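The Tea Arm

The arm had been at Plundstead longer than I had, and on my first morning in the workshop I was handed a rag, a set of hex keys and the key to the back room, and told that from now on the tea was mine. I thought that meant making it for the others. It meant looking after the machine that poured it.
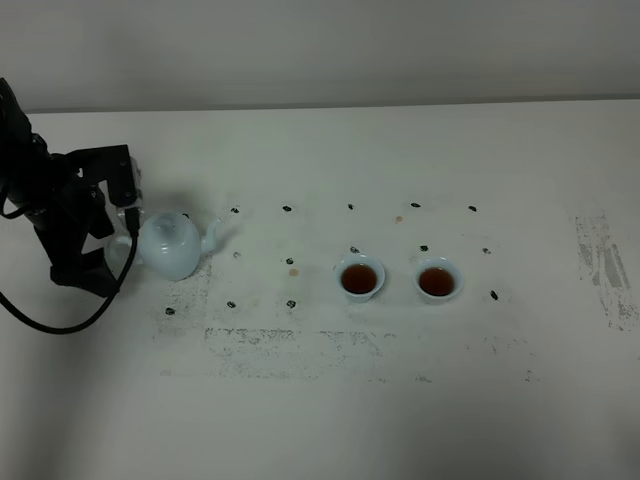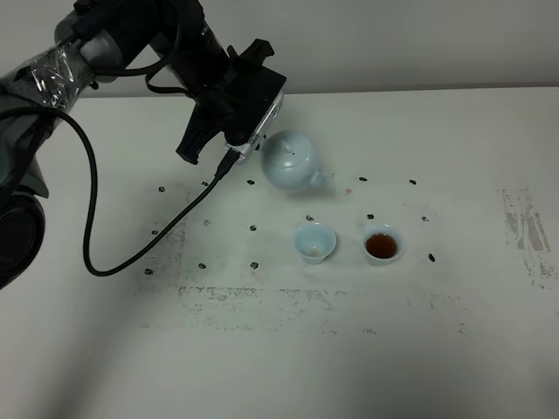
The pot, the two cups and the arm at the Plundstead table.

I should say that I'd come over from the Mallex depot, where everything we looked after was yellow and bolted to the floor and moved flour, 78 sacks to the hour if the belt was behaving. I knew bearings and I knew grease. I did not know porcelain. For the first week I couldn't bring myself to run a pour at full speed, and I stood with both hands out like somebody minding a toddler on the stairs.

The old binder lived on a shelf behind the door, and it was written by whoever had the job before me, in a small round hand with a great deal of underlining. I never met this person but I grew terribly fond of them. "Check the cable FIRST," it said on page one, and again on page two, and on page 16 there was a whole paragraph about the cable that began quite calmly and got crosser as it went along. The cable had to hang slack, you see, with enough loop in it for the wrist to turn right over, but not so much that it wandered out in front of the cups. Too tight and the plug worked loose halfway through a pour. I learned that one the way my friend in the binder must have, with a cloth in one hand and a pot of Langat black going cold while the gripper sat there and thought about nothing.

After the cable came the dots. The little black marks on the table were how we told the arm where it was, and every morning I sent it round to them, one after another, and watched how close the fingertip came down. Most mornings it was fine. Some mornings, after a cold night, it would be off by the thickness of a fingernail, always to the same side, and I'd sit down with my own cup and type in the corrections and send it round again. I liked those mornings best, if you want the truth of it. The heater ticked and the arm went from dot to dot with a sound like someone humming with their mouth shut.

Then one October the fingers began to slip.

It was a very small slip. The pot would come up level, and tip, and somewhere near the end of the pour it would settle a hair lower in the grip, and a drop would go on the table where no drop should be. I changed the pads and it slipped. I went through the bolts on the mounting piece, backed them off and did them up again in the order the binder asked for, and it slipped. I rang Fandar, who had made the fingers, and a very nice voice told me the pads were good for 1,000 cycles and asked whether I had tried changing them.

So I did what I ought to have done at the start, and went back to the binder and read it from the first page to the last, all of it, even the parts about the old controller that had gone to the tip years ago. It took me through lunch and out the other side. And there it was on page 32, squeezed in sideways up the margin beside a note on payloads, so faint I had to carry it over to the window. "She grips better with the pot warm. Fill it, count to sixty, wipe the handle side DRY, then close."

I must have read that line five times. I had been closing the fingers first and filling afterwards, the way I'd been shown, and the steam had been getting in under the pads. It had nothing to do with bolts.

I filled the pot and I counted to sixty, out loud, feeling a bit of a goose. I wiped the handle side dry with the good cloth, and then once more for luck, and closed the fingers around it. The arm lifted, and went over to the first cup, and tipped. The tea came out in a thin brown string and stopped where it was meant to stop. Then the second cup, just the same. I bent right down with my chin nearly on the table to look at the grip, and the pot hadn't shifted at all.

I drank both of them, standing up - it seemed rude to leave the second one - and then I found a pencil. There wasn't much room left on page 32, but I turned the binder sideways and underneath that faint old line I wrote, "Yes. Thank you," and under that, as there was still a little space at the corner, "Check the cable FIRST."

Then I went and wiped the table down, or as much of it as will ever come clean, and put the kettle on for the afternoon run.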